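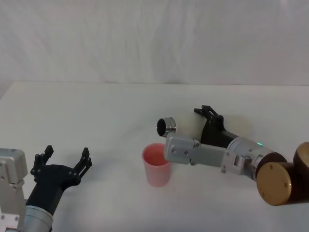
4.3 Setting up an import duty declaration

Complete this section before the first shipment is entered in Grustix. The user must hold the Trade Editor role.

1. Open Declarations and select New. Choose the customs union that the goods will enter, then the member state of first entry.

2. Enter the tariff code for each line. One declaration holds up to 300 lines – longer shipments must be split.

3. Set the origin country. For re-exported goods, enter the country of production and list the transit country separately under Route.

Note: Changing the origin country clears any preferential rate already applied to that line.

4. Select the exchange rate source. The default is the rate stored on the day the declaration is opened.
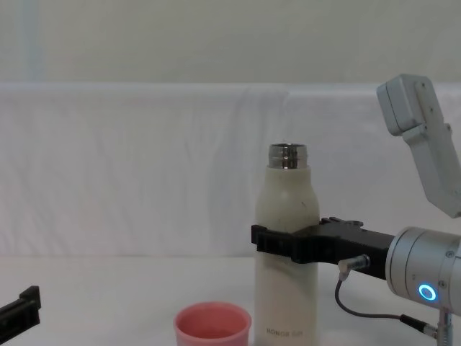
5. Select Calculate. Check the duty total against the supplier invoice, then save the draft.

Caution: A draft that has been submitted cannot be edited. Cancel it and start again from step 1.

4.3.1 Error codes

399 – Tariff code not valid for the chosen union. Update the code table and recalculate.

500 – Rate source not available. Wait 8 minutes and repeat step 4. If the code returns, enter the rate by hand and record the source in the Remarks field.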